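Gareth Bainbridge
2 August 2019

OK, laundry thread, you were warned. I have finally set out to fold every soft thing we own, and I'm doing it on the bed like my mother told me never to do (1/13)

The blue sheet with the branches and blossoms stays on, by the way. If I strip the bed too then I've got one more thing to fold and nowhere to fold it!

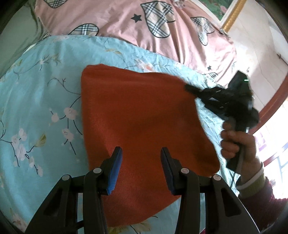 Orange is up first. I love this cloth. It's that soft fleecy kind that clings to itself, so you line up two corners, turn to get the third, and the first one has wandered off somewhere (3/13)

My usual method is halves, then halves again, then thirds if I'm feeling fancy. Smooth from the middle out to the edges with the flat of your hand. If you start at the edge you just push a wave of fabric to the other side and chase it around all morning

Fleece never gives you a proper crease, either. Cotton you can press with a thumb and it stays put. Fleece sort of thinks it over and puffs back up (5/13)

Someone asked about the sheet! It's from Okside, bought in June when they had the bedding sale on. 800 on the label, which I took to be the thread count, though I've never sat there and checked. It feels nice and it hides coffee, that's my full review

The pillowcases that came with it are in the wash. Or one is. The other has been missing since we got back from Lurkdale and I have a bad feeling it's still on a bed at the rental (7/13)

Yes I called them. They have a box of left-behind bedding and the lady very kindly went through it while I held the phone. Two striped ones and a baby blanket. No blossoms

Back to folding. My big discovery this summer is standing things up in the drawer like files instead of stacking them. You can see every edge, and pulling one out doesn't bring the whole pile with it (9/13)

It does NOT work for anything really floppy unless the drawer is packed pretty full. Half a drawer of fleece just lies down and goes to sleep. I stuck a shoebox in there to take up the slack and now they stay up fine

Before anyone sends me the Broltach folding board again: I had one. 80 bucks, great for T-shirts, useless for anything wider than my chest. It lives behind the dresser now (11/13)

The closet shelf is the next job. I measured it at 125 cm across and the storage bins I want from Abreu are just a hair too wide to get three in a row. Two bins and a gap, then. The gap can have the beach towels

If you've got a good trick for fitted sheets please leave it below, I've watched the videos and I still end up with a ball. Tucking the corners into each other is as far as I get before I lose track of which one I'm holding (13/13)

Oh, and if you're staying in Lurkdale anytime soon, check your pillows for me. Light blue, pink and white blossoms, little green leaves. I'll pay the postage!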